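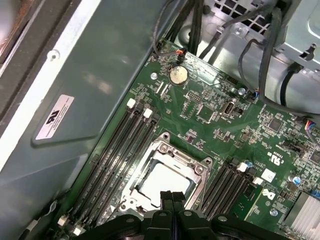 Jobs > Electronics repair & reuse > Bench & cell

Cell operators, computer teardown – 2 openings, Nukance, Gruden site

Need people fast. We take in old office desktops, pull what can be reused, send the rest to metal recovery. Used to be all hand work. Now a robot arm does part of the picking inside the case and the job has changed, so this ad has changed too. Please read to the end before you apply.

What you'd do
Open towers, lay them on their side on the table, check the case matches the program that's loaded. Watch the arm work around the board – memory slots, socket, cables. Step in when a cable is in the way or a latch won't let go. Log what it missed. Pulling stuck drives is still you and a screwdriver.

What you won't do anymore: the same four screws all shift. Wrist complaints were the main reason we started this.

Pay grade is one step above the old bench grade. Same for people already here who cross over. Shifts are 6 hours on the cell with a swap to sorting half way thru.
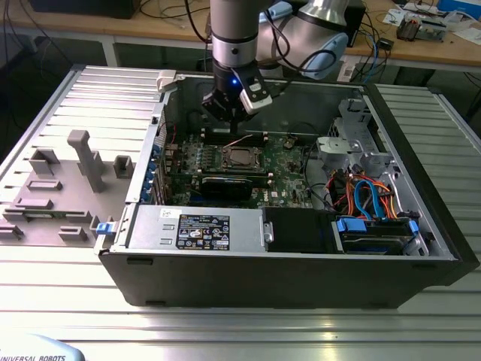 Annelore Fröhlich: I did hand teardown before the cell came in and I was against it. My back is better, I'll give them that. But you stand and watch a lot more than you used to, and if you like keeping your hands busy you should ask for the sorting half first. Also ask who gets to change the program. In June it was only the Zalis people and we waited on them for everything. Now two of us can do it.

Fair point on the program. Operators get edit rights after training, that's in writing now. Training is 15 shifts, paid in full, next to someone who knows the cell. No robot experience needed.

We do want
– some time inside PCs, work or hobby, either is fine
– patience. The arm is slow on odd cases
– you speak up when something looks wrong. Anyone on the floor can hit stop, no questions after
– OK with gloves, safety shoes, some lifting

Nice to have: Strobel parts database, basic spreadsheet, forklift card.

No jobs were cut when the cell started and none are planned for the second one. Bench staff had first pick of these two spots, they are open to outside now becuase we are adding a shift. Signing bonus $2000, half at start, half after training.

To apply: short note on what you've taken apart and when you can start. Resume if you have one. Drop it at the Gruden front desk or mail it, attention Shewit Teshome. Closes August 28, 2020. You can come see the cell runing before you decide, just ask at the desk.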